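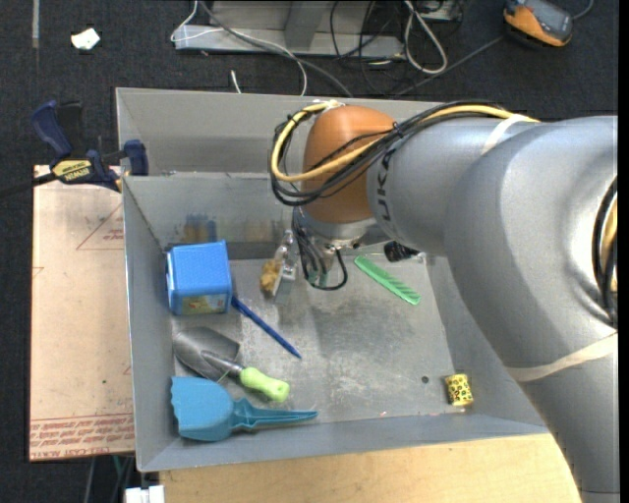
Teaching the arm to clear a bin, one grasp at a time

2 min read

I spent most of June driving a robot arm by hand controller. The job is simple to say: pick a thing out of the metal bin, lift it clear, put it back somewhere else. Every run gets recorded, and the recordings are what the policy learns from later.

We call the setup Zallemen. The target is 400 clean runs before we train anything. I am at 29 for the current set of objects, and they are not equally hard. The blue container is wide enough that I have to line up the fingers before I come down. The comb and the pen sit low, and the fingertips have to get very close to the metal floor. I slow down a lot for those.

The trowel and the blue toy beside it are long, so where you grab matters. I go for the handle — close to the middle if I can — and keep the wrist square to it.

Two things I changed this month:

I stopped correcting in midair. If the approach is bad, I back out and start over. Small wiggles end up in the data and the arm learns them.

I clamped the bin. Before that it crept across the table when I bumped a wall, and old runs no longer matched new ones.

Next up is the spotted yellow cylinder. I keep coming at it too fast.

3159 views
2 comments
Share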